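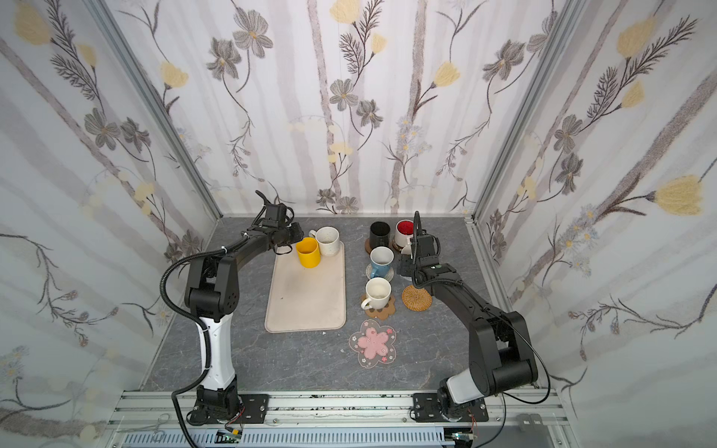
The ferry to Samis left at 5 in the morning, and Alasdair Ritchie had been on the dock since three because he could not stand to miss it. He was sixty-eight years old and he was going to hear a bell!

He had read about the bell as a boy, in a library book with the back cover gone. It was cast in 1406, the book said, and it hung in a tower at the top of a hill, and when the wind came from the west in October it rang without anyone touching the rope. He had thought about that through school, through a marriage, through thirty-odd years of fixing other people's furnaces. Now he had a paper sack of boiled eggs and a wool hat and he was on his way.

"You know it might not ring," said the woman beside him at the rail. Her name was Breathnach and she ran the post office on the island.

"I know!"

"Last year it didn't ring at all."

"Then it's had a good rest," said Alasdair, and offered her an egg.

She took it. The water was black and then gray and then, all at once, a green so bright that he laughed out loud. Gulls came up from under the bow. He wanted to tell somebody how good it was, and there she was, so he told her, and she looked at the water for a while as if checking.

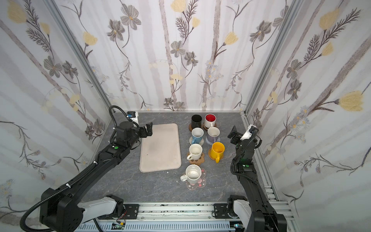 By noon he had climbed as far as Plasari, a village of nine houses and one very loud goose. A boy sold him a pear. The boy's grandfather came out to see who was buying pears and stayed to argue about the road, which forked above the last house.

"Left is shorter," said the grandfather.

"Right is prettier," said the boy.

Alasdair went right. Oh, he was glad he did! There were blackberries still on the canes, and a stone wall with lizards in it, and a horse who walked along the other side of the wall for half a mile – just for company, as far as he could tell. He gave her the pear core. He sang her most of a song about a sailor and made up the verse he'd lost.

His knees hurt. He sat down whenever he felt like it, and every place he sat had something to look at.

## Melumico

The tower stood in a field of thistles at a spot the old people called Melumico. It was shorter than the one in the book. Part of the roof had gone, and somebody kept hay on the ground floor. Alasdair walked around it twice with his hand on the stones. Through a gap near the top he could see the lip of the bell, green as a pond.

There was no wind. He ate an egg and waited.

Toward four o'clock Breathnach came up the shorter road on a bicycle, pushing it more than riding it, with a flask strapped behind the seat.

"I've lived here all my life," she said, "and I've never once come up in October to listen. I was sorting the mail and I got so mad about it I closed early."

They drank the coffee. She told him about the winter of 2000, when the snow came over the windowsills and the whole island slept in the church. He told her about a furnace he'd once found with a family of kittens behind it. 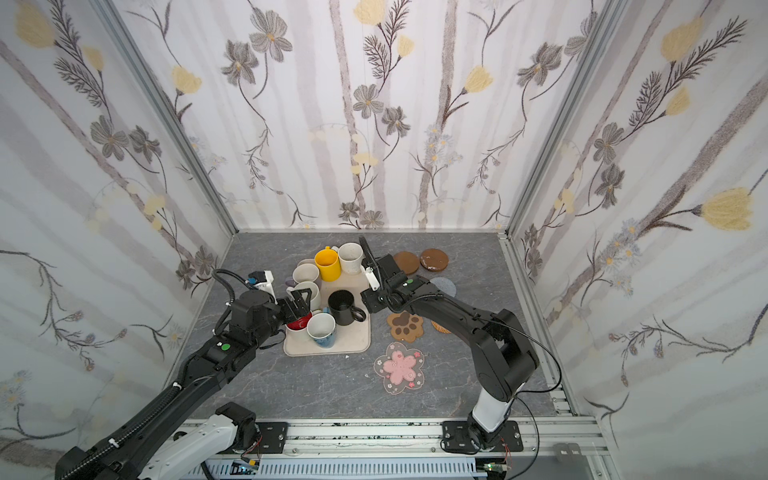

## The wind

It started in the thistles. He saw them lean before he felt anything, a whole hillside of purple heads going over and coming back, and then his hat lifted and he had to grab it.

"West," said Breathnach, standing up.

The hay stirred in the doorway. Something creaked overhead, long and slow, like a big door making up its mind. Alasdair held his breath. He was nine years old again, flat on his stomach on the library floor.

The bell spoke once. It was lower than he'd imagined, so low that he felt it in the ground first, and it went out over the field and down toward Plasari, where the goose began to shout back at it.

"Again," he whispered. "Oh, go on, again!"

The thistles leaned over.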